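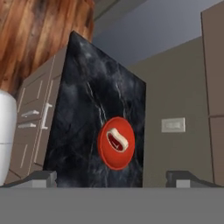

Haltov Adds Self-Guided Hut-to-Hut Paddling and Hiking Route for Summer

2022-07-08

Haltov, a small outfitter of multi-day hiking and packrafting trips, today opened bookings for the Irine Traverse, a self-guided route that links the Tetitz trailhead with the take-out at Murín. The trip takes 5 days and covers both trail and river, with a night at a hut or a fixed camp at the end of each day but the last.

Guests walk the first 2 days with their boats and paddling gear in their packs. They reach the Irine River at the old ford, inflate there, and travel mostly by water from that point on. A short portage on the fourth day goes around the gorge, where paddling is not permitted under the terms of the route licence.

The traverse is meant for people who have done overnight hikes before and have some time on moving water behind them. Most of the river is gentle, with gravel bars and easy riffles. The stretch below the second hut is faster and has two bends where wood tends to collect after high water. Both bends are marked on the printed map and signposted from upstream, and there is a walking track on the left bank for anyone who would sooner carry around them.

What Is Included

Each booking covers hut and camp fees, a packraft, a paddle, a life jacket and a helmet for every person, a repair kit for each group, a waterproof map and the shuttle back to Tetitz from Murín. Dry suits can be hired for an extra charge and are recommended for trips in the first part of the season, when the river is still fed by snowmelt.

Guests bring their own packs, sleeping bags, clothing and food. The huts have bunks, a wood stove, cooking pots and a covered porch for drying gear. The river camp has tent platforms, a pit toilet and a food locker. There is no cellular service between the trailhead and the take-out, so every group is given a satellite messenger at check-in and shown how to use it.

Meals for the Trail

Haltov will also sell packed dinners for the route from its base at Tetitz. The menu is short: a lentil stew, a beef and barley soup, and a noodle dish that can be made without meat. All of them are dried, need only boiling water and are packed in portions for one or two people. Dinners should be ordered at least a week ahead. Breakfasts and lunches are not offered this season, but the general store near the trailhead carries oats, flatbread, cheese and dried fruit.
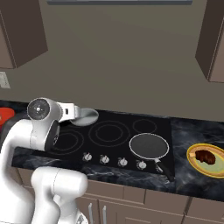

Kitchen cooktop and robotic arm, computer rendering.

On the last night, groups stay at the Murín lodge, where a hot supper is served at one long table. The kitchen can look after most dietary needs if it is told at the time of booking.

Dates and Prices

Departures run daily through the rest of the summer, as long as river levels allow. Group size is limited to eight, and only one group starts each day to keep the huts from crowding. The price is $257 per person per night for the hut and camp nights. The supper and bunk at the Murín lodge are charged separately and can be left out by those who want to drive home the same day.

Guests must be 21 or older to book. Younger paddlers may come along if they travel with a parent or guardian and have completed a basic packrafting course. Haltov runs a one-day course on the lake at Tetitz for those who need it.

If high water closes the river, Haltov will offer a new date or a walking-only version of the route along the valley trail. Dogs are welcome on the walking-only version but can't be taken on the river trip or into the huts.

Background

Work on the route began in February with a ski trip down the valley to look at possible sites for the river camp. The tent platforms were built in spring once the access track had dried out, and the signs went in after the first high water of the year had passed. Portage trails have been brushed out and the footbridge above the gorge has new decking.

A winter version of the traverse, on skis and staying at the same huts, is being looked at. No date has been set.

About Haltov

Haltov rents packrafts and camping gear and runs guided and self-guided trips from its base at Tetitz. Bookings and current river levels are available by phone or in person at the Tetitz office, which is open every day during the paddling season. Route maps can be bought at the front counter by anyone planning a trip of their own in the area.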